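About Breltar

Breltar looks into faults on two-armed robots. We're a small company, and most of our work arrives after somebody's robot has dropped a part, pinched a cable or carried on moving when it was told to stop. Manufacturers send us the logs and their own explanation. We read the logs first.

How we started

Mitsuko Tamura and Clem Fairweather set up Breltar after a bad June at Bandara, the packing plant where both of them worked. A two-armed cell let go of a carton at shoulder height, over the side of the bench where people walked. The arm then went through the rest of its routine with an empty gripper, closed on air, opened over the outfeed and logged the job as done. It had been signed off on the strength of 1000 clean cycles in simulation.

The carton missed everyone. The supplier's report called it an isolated grip event, and that phrase still gets used in our office when the coffee machine fails.

Mitsuko asked what the 1000 cycles had consisted of. Same carton, same spot on the bench, same approach, with the fingers closing to the same width. The check for a successful grasp was whether the fingers had been told to close. Whether they had closed on anything was left to the arm's good manners.

She and Clem spent the following months putting the cell back together in software, this time with the carton a little crooked. They got 57 drops out of 2000 runs, and in most of the 57 the cell reported success. Bandara changed the grasp check and moved the walkway. The supplier changed the wording of its brochure.

What we do

We rebuild a customer's task in simulation and then make it untidy. Objects get turned, tipped and put on top of other things. We ask for a reading from the fingers after the grasp and again after the lift, and we compare what the controller believes with where the object has got to. If the two disagree, the arm should stop and say so. A surprising number don't.

We don't certify anything. Customers ask for a certificate fairly often, usually near the end of a contract, and we send them to a body that issues them. A simulator is a set of guesses about friction, weight and contact, ours included, and Nnamdi Okeke, who maintains our contact models, keeps a public list of the places where he thinks they're wrong. It is a long list. Please read it before you hire us.

We also don't do demos. Sabina Debnath ran sales for a robot maker before she joined and has sat through enough of them – the box is always square to the gripper and the second take is always the one shown.

A lifting task in simulation
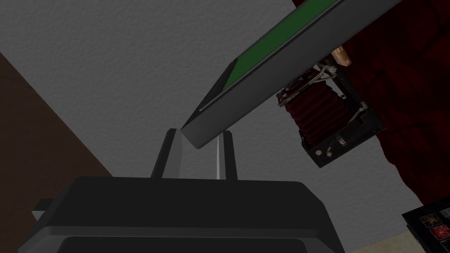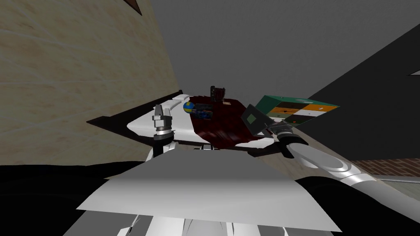
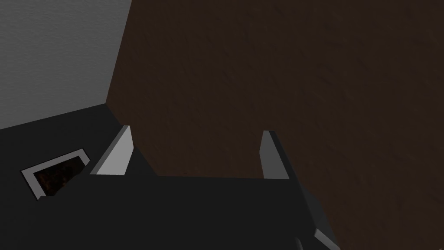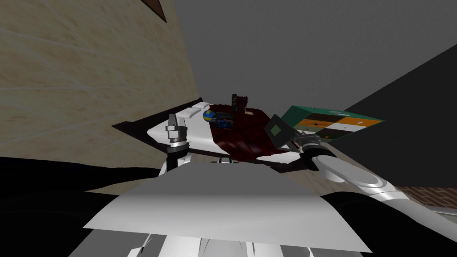 Our main internal project is called Luvness, and it deals with the false "done": a robot that has lost its load, or never had it, and reports otherwise. Nazma Nanayakkara runs it. Her rule is that no single view counts as evidence of a grasp. Take the close view where two pale fingers stand wide open against a dark brown surface. It tells you that this gripper has nothing between its fingers, and very little about the rest of the job. The two wider views have the right arm holding up the green box while the left gripper is empty, so a status line that just says "gripper closed" or "gripper open" is worthless until it names the arm. We have seen controllers that didn't name it.

Luvness is unfinished. The check it produces, Onel, catches plain drops well. It is weaker when an object slides in the grip without leaving it, and it has stopped arms that were doing nothing wrong, to the annoyance of the people running them. We publish those stops along with the misses.

Working with us

Send raw logs, unedited, with the clock times left in. If there was an injury, report it to your safety regulator before you write to us. Reviews are led by Mitsuko or Clem, and the written findings go to the people who work beside the robot as well as to whoever pays the invoice. That condition is in the contract and we don't take it out.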